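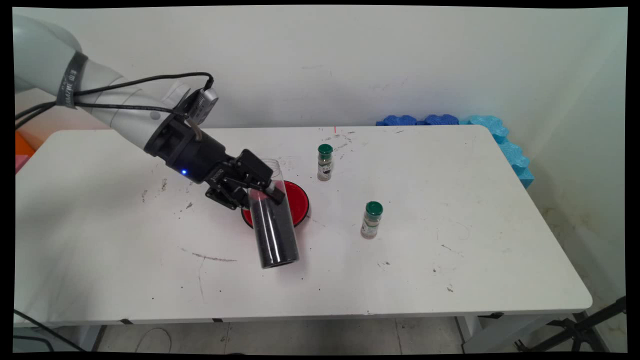
*Entry by Tülin Akbulut, June. Read by: C. D'Amico, H. Yen*

**Balance drift, continued from previous page**

Picking up the afternoon drift on the Kerkotance top-loader. Summary of where it stood: zero wanders upward after lunch, span looks fine, morning readings repeat well. Sinan suspects the load cell. I don't yet.

Exported the overnight log. 2,394 readings, pan unloaded, draft shield closed, auto-zero off. Worst excursion from zero is 5 mg, and it falls in the early afternoon, same as the two earlier runs. Between midnight and first light the trace is flat to within the last digit.

Checks with the weights:

- 100 g, center of pan: repeats to the last digit, morning and afternoon, once zero is subtracted.
- 500 g, center of pan: same.
- 100 g moved to the corners: no corner error worth writing down. Front left reads one digit high. It did in March too.

So the span is holding and only the zero moves. A damaged cell would more likely show up in the span or the corners, though I would not swear to that on these data.

**Temperature**

Taped a thermocouple to the rear of the housing and a second one to the bench top, under a scrap of card. Housing temperature goes up after the blinds are opened and lags the bench. Zero follows the housing, not the bench. Plotted one against the other and got a narrow loop, opened out slightly on the cooling side. Consistent with a slow thermal path into the body of the balance.

Closed the blinds at 12:40 and left them closed. Drift for the rest of the afternoon was under half of what it had been. Not gone.

**Power supply**

Kulap pointed out that the adapter is not the original. Label says Bermúdez, output voltage is right, current rating is lower than what the manual asks for. Swapped it with the adapter from the old Zendari unit in the cupboard (correct rating, plug fits, polarity checked with a meter before connecting). Let it warm up two hours. No change I can separate from the noise. Left the Zendari adapter in place anyway. The Bermúdez one is in the drawer with a tag on it.

**Level**

Bubble was off toward the back. Releveled, then loaded and unloaded the 500 g weight several times and looked again. Bubble had moved. Rear right foot turns too easily and the lock ring is missing. Wound PTFE tape on the thread as a stopgap. Held through the rest of the day. This probably explains the odd jumps in Hok-lam's powder weighings but not the slow drift, which has no steps in it.

**Effect on past work**

Went back through the Gakasex resin batches. Hardener portions were all weighed by tare and dispense, each one finished in a couple of minutes. Over that interval the drift is below the display resolution. No corrections needed. The moisture loss series is a different matter: those dishes were tared in the morning and weighed again after 15:00 without rezeroing. Marked the rows in the sheet in yellow. Cinzia to decide whether they are repeated or just given a wider uncertainty.

**To do**

- Run another overnight log with the blinds shut all the next day. Same settings.
- Order lock ring and foot. Part number is inside the back cover of the manual.
- Move balance to the inside wall if the stone slab can be freed up. Ask Sinan.
- Rezero before every weighing until further notice. Note is on the draft shield.
- Second thermocouple reads low against the ice bath. Offset written on its connector; apply it before using today's bench trace for anything.

Log started again 18:05, auto-zero off, shield closed.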